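Grutham director's cut: was the 73-minute version better?

zkadlec
Watched both cuts of Grutham back to back. The theatrical version runs 73 minutes and ends on the ferry. The new one restores the Brudport subplot and a longer hearing. I think the additions hurt it. The second act had one clear line of action and now it has two.

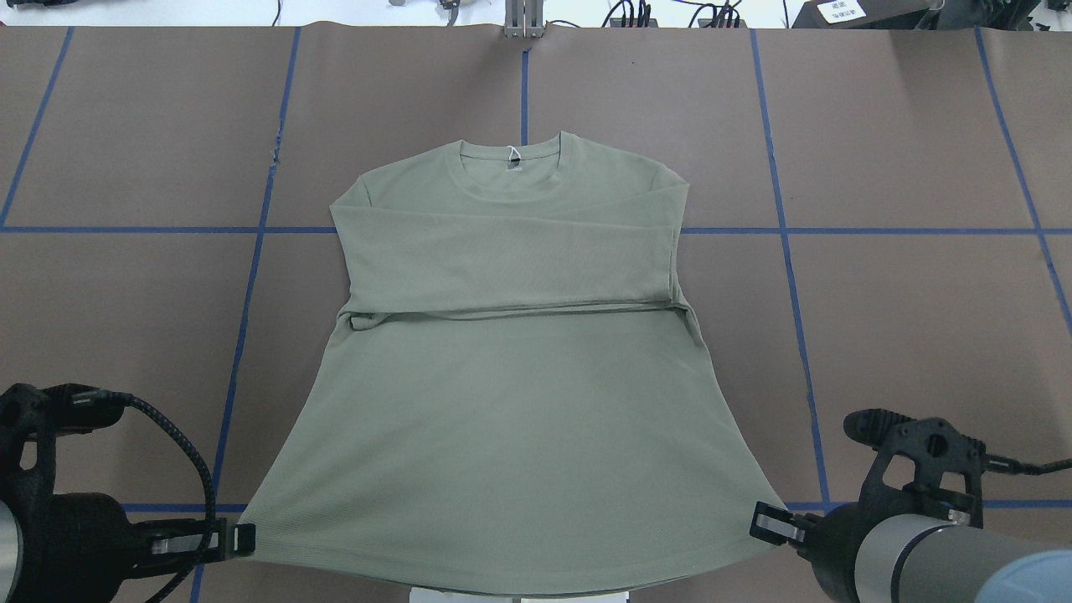

The sound mix is also different. Dialogue sits lower in the center channel, and the hearing needs subtitles on my setup.

plotthorpe73
Disagree on Brudport. Without it the brother's return has no setup. In the short cut he is absent for 60 minutes and then drives the ending.

Hawi W.
The mix is fine on the disc. Check whether your player is downmixing to stereo – mine did that by default and buried the voices.

zkadlec
It was downmixing. I withdraw the sound complaint, not the other one.

vratislav_z
The blocking in the hearing is the real problem. Five actors, three camera setups, and the eyelines don't match after the judge stands.
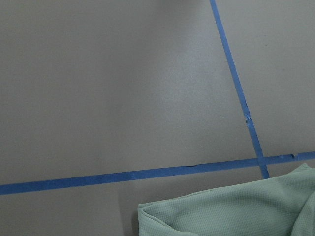

I block scenes for a small theater group, and the fix is cheap. Each actor gets a mark and holds it until the cue. Two strips of blue painter's tape crossed on a gray surface are easy to find from standing height. Šindelář's actors drift about a foot between setups.

plotthorpe73
The drift is deliberate. He does it in his first film too.

vratislav_z
Then it should show up in the ferry scene, and it doesn't.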